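# Pollholm Seed and Tool Library: Report to the Flurnonano Fund

June 2018

You asked in your last letter for a report that was "less of an inventory and more of a story." We'll do our best, though we are the sort of people who enjoy an inventory, and some of one has crept in.

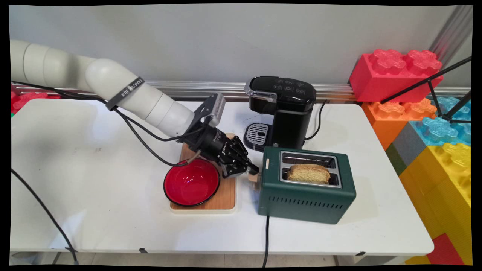 The short version is that the library is open, people are borrowing from it, and we have spent most of your money on the things we said we would spend it on. The longer version involves a shed door, a great deal of kale seed, and a piece of software called Swati that we now speak of in lowered voices.

## Where things stood in January

When the grant came through in January we had a lease on the old feed store on Fokadell Road, a key that worked from the outside only, and a donated card catalog with its drawers swollen shut. The plan in our application called for opening in early spring. We opened in late spring. The application also used the phrase "turnkey space," and we would like to withdraw it.

The delay was mostly the floor. The back third of the building had been holding up sacks of chicken feed for decades and had settled into a gentle bowl. A marble put down by the door would arrive at the north wall looking refreshed. Shelves of rakes and post-hole diggers can't stand on a floor like that, so it was leveled before anything else went in. This came out of the repairs line, which is now empty, and a little out of the signage line, which is why the sign is small.

## Seeds

We have lent out 2408 packets. "Lent" is the word in our bylaws and we are sticking to it, although a good part of the town understands it to mean "given." Borrowers are asked to grow the plant, save some seed, and bring a packet back in the fall. We will know more in the fall.

Beans and tomatoes went fastest. Squash went steadily. Kale did not go. We hold what must be the county's strategic reserve of kale, nearly all of it donated, and every week more of it appears in the drop box in unmarked envelopes. We have tried putting it at eye level. We have tried putting it next to the register, before remembering that we don't have a register. Any grantee of yours that is short of kale should get in touch.

Germination tests were promised for each donated lot, and we have kept up with them, using damp paper towels and the top of the water heater. Some of the older lots turned out to be dead, including a lettuce whose envelope gave its age in a handwriting style that is no longer taught. Those went in the compost, where one of the "dead" lots promptly came up. It has been relabeled as slow.

## Tools

The tool side has logged 919 loans, which is well ahead of what we guessed in the application. The wheelbarrows are out nearly all the time. So is the good loppers. There is also a bad loppers, and it is in every day.

Things people have asked for that we don't own:

- a tiller bigger than the one we have
- a tiller smaller than the one we have
- a ladder, which our insurance has feelings about
- a goat

Returns have been better than we feared. Fifteen tools are overdue as of this report, and most of them are hand trowels, which we suspect are in the ground. Two have been replaced by their borrowers with nicer ones. We have not discouraged this.

Sharpening takes more time than planned. A spade comes back from Pollholm clay looking as if it had been used to argue with a sidewalk, and we budgeted one evening a week for upkeep when the real figure is closer to three. The grindstone you paid for has earned its keep several times over. It also sprays a fine gray mud up the wall, and we have decided to regard that corner as finished.

## Swati

The grant covered a year of Swati, the lending software. It was chosen because it was cheap and because the demonstration went smoothly. It does record loans. It will also, if a borrower has an apostrophe in their name, record that loan to a different borrower altogether, and for most of April one blameless family was charged with the custody of every pitchfork we own.

We now keep a paper log beside it and correct one from the other each evening. The numbers in this report come from the paper. We don't plan to renew, and would like to put next year's software money toward a second wheelbarrow fund. We are aware that this needs your written approval, so please consider this the polite first ask. A formal one is attached, with boxes filled in.

## Classes

We promised a class each month and have held all of them, if you will count the one on grafting where the scion wood didn't arrive and the time went to a long discussion of deer. Attendance was good and feelings ran high.

Seed starting was so full that people stood in the doorway. Tool care was not full, but the people who came were serious and one stayed to fix our vise. Soil testing drew a crowd that wanted mostly to hear that its soil was fine. It was not fine. It is clay, and we said so as gently as we could.

## Money

Spending is close to the budget overall and wrong in nearly every line of it. Repairs ran over, signage and printing ran under, and the postage line has barely been touched because we forgot that we meant to mail anything. The spreadsheet is attached. The cell marked in yellow is a real expense and is for mouse-proof tins. The mice were also in favor of opening in early spring.

## What's next

Over the summer we'll keep the same hours and stay open later during the tomato weeks, when people come in chiefly to talk. The larger job is getting ready for fall returns. We need more envelopes, a dry place to clean seed, and some way of telling a borrower that what they saved from two kinds of squash planted side by side is now a third kind, and possibly a gourd.

The shed door still has to be rehung. It was in the first draft of our plan, it was in the revised plan, and it will be in the next report too unless the weather takes it down first. The quote we have is good through the end of the month.

You are welcome to visit whenever it suits you. Please use the side entrance, and take some kale.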